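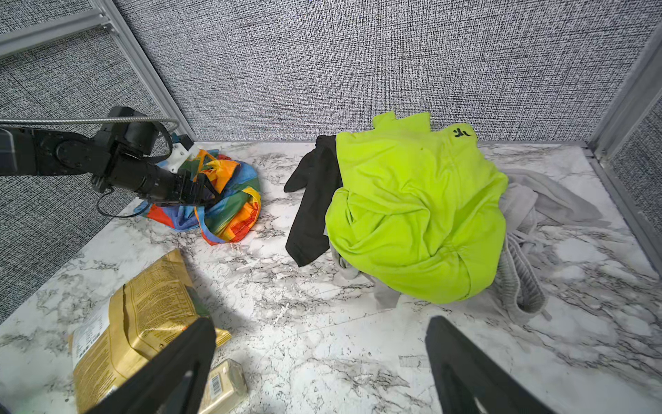 Speaker notes: Riding to Work at Darnport
June 2022, lunch talk, main room

Slide 1. Start on time. Say who the talk is for: people who own a bike and have thought about riding it in. Racers can eat their sandwich.

Slide 2. The route
The river path from Utov to the Darnport gate is 21 kilometers there and back. Flat except for the ramp at the rail bridge. Show the map. Point out the gravel stretch after the bridge, and say that 32 mm tires handle it fine. Narrower ones get through too, slowly.

In February I tried the road instead. It saves four minutes and I don't recommend it. Trucks from the Soltov yard use it all morning.

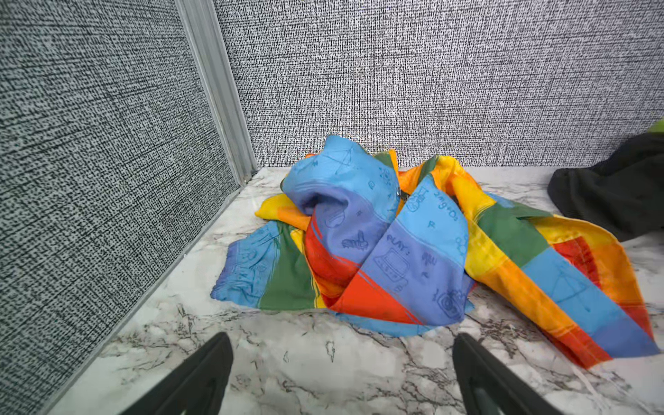 The path also has lights as far as the boathouse. After that you need your own front light, and a cheap blinking one won't show you the ground.

Slide 3. Parking
Building two has 97 bike spaces, under cover. The gate badge opens the cage. If yours doesn't, ask at the front desk and they will add it while you wait. Lock the frame and the front wheel even inside the cage.

Slide 4. What I carry
Spare tube, two tire levers, small pump, multi-tool. Work shoes stay under my desk. On Mondays I bring in shirts for the week and take the bus home if it's pouring. Pass the Aquino pannier around. It weighs 681 grams empty, so people can feel it for themselves. Mention that the hooks need adjusting to the rack before the first ride. Mine came off on the ramp. 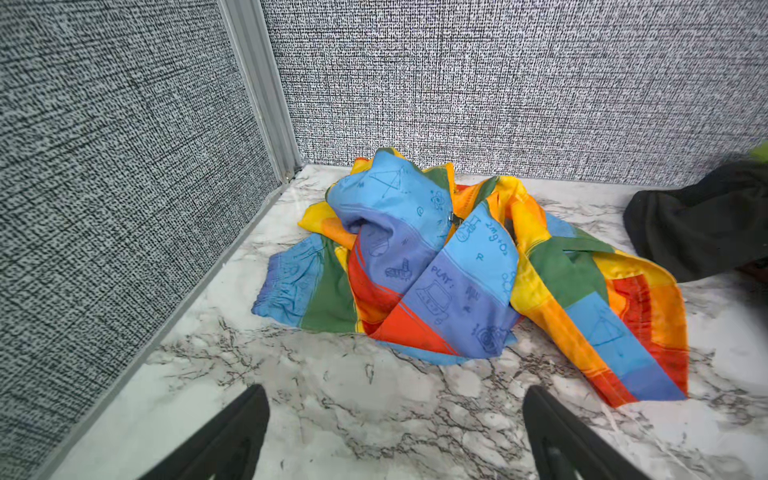
Slide 5. Costs
My total for last year was $286: a chain, brake pads, two tubes, one tire and a shop tune-up. The bike itself was already in the garage. Don't get pulled into e-bike prices, there's a separate talk on those.

Slide 6. Questions
Someone will ask about showers. Second floor, next to the stairs, bring a towel. Leave the map up while people talk.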